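Which white for a north-facing room with a lot of white stuff already in it?

Home & Garden > Painting and Decorating
Posted 03/09/2020

escombe_attic

Hi all! We finally have the upstairs room cleared out and I'm so excited to get some color on the walls, except the color I want is white and I had no idea how many of those there are. The house is in Escombe, on the shady side of the hill, and the room has one window facing north. Ceiling is low at the dormer end. Right now the walls are a sort of mushroom beige that the last owners put on everything, including the inside of the closet.

I brought home 6 sample cards from Forsberg Hardware and taped them up next to the window. In the store they looked nearly the same. Up here one is pink, one is green (really green, like a mint!) and one just looks like wet cement. The two I still like are Tulleo Linen White and Kirkier Soft Chalk. Linen White is lovely and warm in the morning but by dinner, with the lamp on, it goes kind of custardy. Soft Chalk is clean and crisp all day, but my sister thinks it'll feel like a dentist's office by February.

The trim is staying as it is, a plain bright white semi-gloss, and I don't want to redo it. The floor is orangey pine. Does the wall white have to match the trim? And can I use the same white on the ceiling or is that asking for trouble?

chalkline44

Oh, I love this kind of project! North light is tricky but it's also really beautiful once you stop fighting it. It comes in bluish and stays pretty even through the day, so any white with a drop of gray or blue in it is going to look colder on your wall than it did under the store lights. Whites with a bit of yellow or red in them calm down and look more neutral. That's why your Linen White behaves itself in the morning. In the evening you're seeing it under the lamp, and if you have one of those very warm bulbs in there, the bulb is doing most of the custard. Try a neutral bulb before you give up on the paint.

Please don't decide from cards. Get the little sample pots and paint two coats on big pieces of poster board, leaving a white border around the outside so the beige wall doesn't fool your eye. Then move the boards around. Put one in the dormer, one across from the window, one right down by the pine floor. That floor is going to bounce orange up onto the bottom half of your walls and you'll want to know how much before you buy a gallon.

The other thing I always do is hold the boards next to things that will live in the room. We all call our stuff white and then it turns out one piece is cream and the next is practically blue. Once you start looking you can't stop, it's great fun.
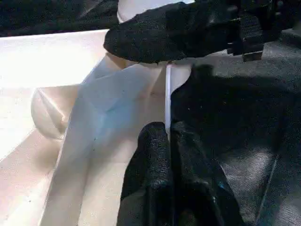
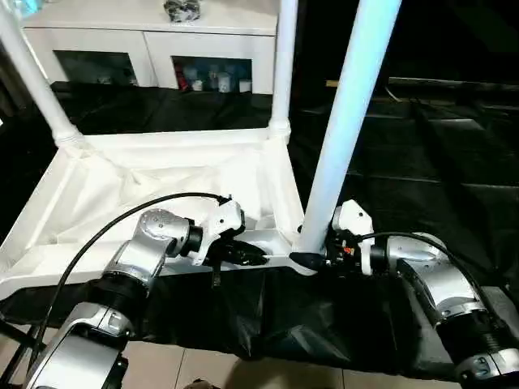
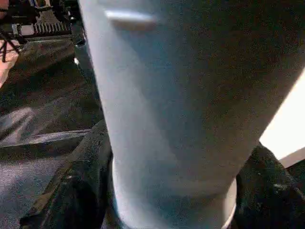
Cream-white knob, white frame and fabric tray, pale blue-gray container.

Put a warm wall behind a bluish piece and the piece looks bluer. Put a crisp wall behind a creamy one and the cream starts to look old. So if most of what you own leans creamy, go with the Linen White and don't look back. If it's a real mix, I'd go between your two. Ask the paint counter to mix Linen White at half strength, most places will do it with no fuss. I did my hallway that way 8 years ago and I still get happy every time I come up the stairs.

On the trim: no, it doesn't have to match! A bright trim next to a softer wall looks crisp and deliberate. What you want to avoid is two whites that are almost the same, where it looks like you ran out of one can and grabbed another.

rollerandtray

just get the chalk one. did my whole downstairs in it, looks fine, your sister will live. flat on the ceiling, eggshell on walls

pinefloor_person

Seconding the boards, and adding some ceiling thoughts because I have the same low dormer.

Use the wall color on the ceiling. With a slope like that there's no good place to stop one white and start another, and you end up with a wobbly line right at head height. Mine is one color all the way up and over and the room feels so much bigger, it's like being inside an egg in the best possible way. I used eggshell on the walls and flat on the slope and ceiling. The flat hides the bumps in old plaster, and ours had plenty.

Prime over the beige first. I skipped it in the closet and needed four coats. Also sand lightly between coats on any patches you've filled, 200 grit or a bit finer, and wipe the dust off with a damp rag.

One question back at you: are you keeping the pine orange? A rug would cut the glow a lot, and you might find the Linen White stops looking yellow once it's down. Would love to see how it comes out!

escombe_attic

You are all wonderful. Sample pots are bought, boards are drying on the landing, and I swapped the bulb. Already less custard! There will be a rug, a big one, as soon as I can agree with my sister on it.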